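Keeping the hand grippers in good order

Some of you asked how we look after the hand-held grippers between sessions, so Mei-kuen Kwan and I wrote down what we do with number three, our oldest. It is a simple tool, but it has small parts that move many times in one day, and small problems come slowly.

First we check the pivot pins, two on each side. Hold the tool with the fingers up and close them very slowly. Both sides must arrive at the middle together. If one side is late, clean the joints with a dry brush before you touch any screw. Last September we adjusted a linkage for a whole afternoon and the trouble was only sesame crumbs. 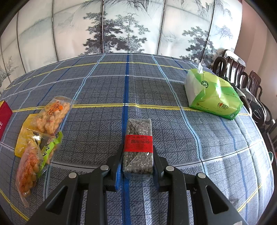
The blue ribbed pads need more attention than the joints. Wipe them with a damp cloth after each session and let them dry with the fingers open. Plastic film is slippery, so a pad with oil on it will lose a flat package sooner than a heavy one. On number three we changed both pads after 600 grasps, and now we do the same for the others. Please always change the two together – a new pad against an old one pulls the object to one side.

When the new pads are on, do 17 slow closings with nothing between the fingers, then try one wrapped snack and one soft pack. Write the result in the notebook, also when everything is fine. Dionysis Makris keeps the spare pads in the drawer under the Yeon scale. If you take the last pair, tell him before Friday so that he can order more.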